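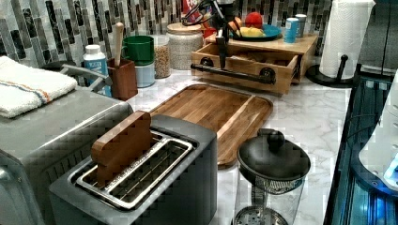

Bread is bought often, stored carelessly, and thrown away in larger amounts than most households believe. This report presents the results of a student project on how bread is kept and discarded in shared student housing, carried out over six weeks in two residence buildings, Lindano House and Govindasamy Hall. The project was concerned with ordinary sliced bread and with the habits that decide whether a loaf is finished. Equipment plays a modest part in those habits. A toaster with a single wide slot, like the dark gray one with the brushed metal edge on the marble-patterned counter, will take a thick slice cut by hand, while a narrow slot favors packaged bread of even thickness. Residents who said they could not toast a thick or uneven slice were more likely to leave the end of a loaf in its bag until it had to be thrown out.

Background

Bread changes in two different ways after baking, and the two are often confused. The first is staling, in which the starch in the crumb becomes firm again as the loaf ages. A stale slice is dry to the touch and less pleasant to eat, but it is safe, and heating restores much of its softness for a short time. The second is mold, which grows on the surface and within the crumb when spores find enough moisture. Moldy bread should not be eaten, and trimming the visible spots does not make the remainder safe, as growth may extend through the soft parts of the slice.

The two processes respond differently to storage. Bread kept in a refrigerator stales faster than bread kept at room temperature, although mold is slowed. Bread kept in a sealed plastic bag on a warm counter stays soft but molds sooner. Freezing slows both. Our early conversations with residents showed that few of them knew this, and that many had learned a single rule at home and followed it in every kitchen since.

Shared kitchens add further difficulty. Several people may each buy a full loaf in the same week. Shelf space is limited, freezers are crowded, and bags are moved by people who do not own them. A loaf at the back of a cabinet is easily forgotten.

Purpose of the Project

The project set out to answer the following questions. Where do residents of shared housing keep their bread? At what point, and for what stated reason, is bread discarded? Does a short written guide to storage, posted in the kitchen, change what people do?

The third question was added at the suggestion of our project supervisor, Wulan Sopacua, after the first planning meeting. The original proposal had included only a survey. It was felt that a purely descriptive study would leave the residents with nothing of use.

Method

The project team consisted of Anjani Khoo, Aiman Sinaga, and Herman Lumbantobing. Yusri Latuheru joined the team for the analysis stage and prepared the final tables. Permission was obtained from the housing office before any contact was made with residents, and participation was voluntary throughout.

A questionnaire was sent by email to both buildings in January, and more than 100 residents returned it. It asked where bread was usually kept, how often it was bought, and what the respondent did with a loaf that was no longer fresh. Space was left for comments, and many respondents used it.

Each kitchen also received a lidded collection box for discarded bread, supplied by Handoteck, a local kitchen goods store. Residents were asked to place unwanted slices in the box and to mark a card giving the reason. The choices on the card were mold, dryness, taste, leaving for a break, and other. Boxes were emptied every morning before classes. Slices were recorded by building and by reason, and were then composted through the campus garden.

At the midpoint of the study a one-page storage guide was posted in the kitchens of Lindano House only. Govindasamy Hall received the same guide after collection had ended, so that residents of both buildings would have it.

Results

In all, 361 slices were collected. The crusts at either end of the loaf were counted as slices, a decision the team discussed at length. End pieces made up a noticeable share of the total and were often discarded while still in good condition. The cards attached to them tended to say "taste" or "other."

Dryness was the reason most often marked. Mold came second. This order was unexpected, as most respondents to the questionnaire had named mold as their main reason for throwing bread away. It appears that residents remember the moldy loaf and forget the dry slices that go out a few at a time. It is also possible that moldy bread went directly into the trash instead of the collection box, and we return to this point below.

The counter and the refrigerator were the most common storage places. The two buildings differed in this respect. Lindano House has larger kitchens with deep counters, and bread was generally left out in its bag. In Govindasamy Hall, where counter space is short, the refrigerator was preferred - often the top shelf, where bags were pushed against the back wall and became damp. Very few respondents in either building froze bread, and several wrote that they did not know sliced bread could be toasted from frozen.

After the guide was posted, the amount of bread collected in Lindano House fell. The amount collected in Govindasamy Hall stayed about the same. The fall was clearest in the "dryness" group. Freezer labels, which we had left next to the guide, ran out and had to be replaced.

Comments from Residents

The written comments were sorted by theme. The most frequent theme was package size. Residents living alone or cooking for one stated that a full loaf was more than they could finish, and that half loaves were either not stocked nearby or cost nearly as much as whole ones. A second theme was embarrassment about sharing. A number of respondents said they would gladly take half of another resident's loaf but would not ask for it.

A third theme was the question of what to do with stale bread. Respondents mentioned French toast, bread crumbs, croutons, and bread soup. One resident described a family recipe for a savory bread pudding, and it was added to the back of the guide with her permission.

Discussion

The results suggest that much of the waste in these buildings comes from bread that is stale and still edible. Advice that speaks only of mold will miss it. A useful guide should explain the difference between the two in plain terms, recommend freezing any part of the loaf that will not be eaten within a few days, and state that frozen slices can go directly into a toaster.

The study has several limits. Residents knew that their discarded bread was being recorded, and some may have changed their behavior for that reason alone. The collection boxes depended on cooperation, and moldy bread may be underrepresented. The two buildings are not alike in layout, and a difference between them cannot be credited entirely to the guide. The period of study was also short, and it included the days before a break, when kitchens are cleared.

The team had hoped to compare types of bread. This was abandoned in the first week, once it became clear that slices could not be reliably identified after a night in the box.

Recommendations

The storage guide should be posted in all shared kitchens at the start of the academic year, when habits are being formed. A shelf in each freezer should be set aside for bread, with labels and a pen kept nearby. The housing office may wish to support a simple sharing sheet on which residents can offer or request part of a loaf.

The campus store, Trirell Market, has been sent a summary of the comments on package size. A reply had not been received when this report was submitted.

Acknowledgments

The team thanks the residents of both buildings, the housing office, the campus garden, and Handoteck for the use of the boxes. The boxes have been washed and returned, except for one lid from the upper kitchen in Govindasamy Hall, which has been replaced at the team's expense.

Student Work > Household Studies > Project Reports > Bread Storage in Shared Housing

Contact the Department | Copyright Household Studies Program, all rights reserved | Back to top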